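Try the simulated kitchen before you buy the arm

By Henok Alemneh

Solheim sells a kitchen that does not exist. For 3,000 a year you get the right to run its simulated rooms on your own computers, put a robot arm in them and set it to work on the cupboards. I have used the package, called Pever, for 14 weeks, and people have started asking me whether it is worth the money. My answer is yes for some buyers, and I think the company is selling it to the wrong ones.

The sales pages are aimed at research groups. Those groups mostly have engineers who can build a room of their own, and they like to know what is inside it. The people who would gain more are the ones about to spend a great deal on a real arm for a care flat, a training kitchen or a small catering unit. I advise buyers of that sort. Most of them choose from a brochure and a visit to a showroom where everything has been set out at a comfortable height.

A home kitchen is an awkward place for a machine. The upper cupboards hang over a worktop, the worktop is usually cluttered, and the arm has to go over whatever is standing there to get at a handle. If the handles are long bars set side by side, the gripper has to take one without fouling the other. Then the door has to swing, and the arm has to get out of its way. You can read the reach of an arm on a data sheet and still have no idea whether it can do this from where you mean to put it.
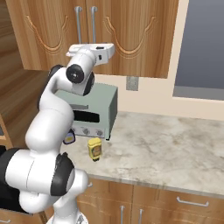
I set the same job in 20 layouts: reach up, take hold of a cupboard handle, open the door fully and let go. In each layout I moved the base of the arm and changed what was left out on the worktop. It was dull work and I learned a lot from it. Small changes in where the base stood mattered far more than the choice of gripper. One client had already marked a spot on her floor plan, and we moved it before anything was ordered. That alone paid for the licence in her case.

The package has faults. Setting it up took me the best part of two days, and the written guide skips a step when you load an arm that Solheim does not supply. The help desk answered, but slowly. Changing the cupboards is harder than it should be. You can swap the finish on the doors in a moment, yet moving a hinge to the other side means editing a file by hand, and a buyer who wants to copy her own kitchen will care about the hinge and not the wood grain.

My larger complaint is about the score. At the end of a batch Pever gives you a success rate in large type. My first batch came out at 61 per cent, and I know of buyers who would take a figure like that and treat it as a promise. It is nothing of the kind. The simulated hinges all have the same stiffness unless you change them. Real ones sag, stick in damp weather and get painted over. A door that opens in Pever may not open in a flat, and Solheim should say so on the same page as the number.

The rival most people mention is Mollo, from Urex, which is cheaper and quicker to install. I tried it for a short while. Its rooms are plainer and its doors open as if they weighed nothing, so I could not use it for the question I had. If you only want to know whether an arm will fit in a corner, it will do, and you will save some money.

What I would like from Solheim is a short licence. A buyer planning one kitchen does not need a year. A month would be plenty, with the missing step put back in the guide and a simple way to move a hinge. The company told me it is looking at shorter terms for September, though it gave no price. Until then, a few buyers could ask an adviser with a licence to run their layout for them. I charge for this myself, so weigh my opinion accordingly.

I would still ask to see the real arm open a real door before signing anything. Take your own door along if the showroom will let you. One of my clients did, hinges and all, and the supplier was quite good about it.

Contact the editor | Copyright Henok Alemneh, all rights reserved | Back to top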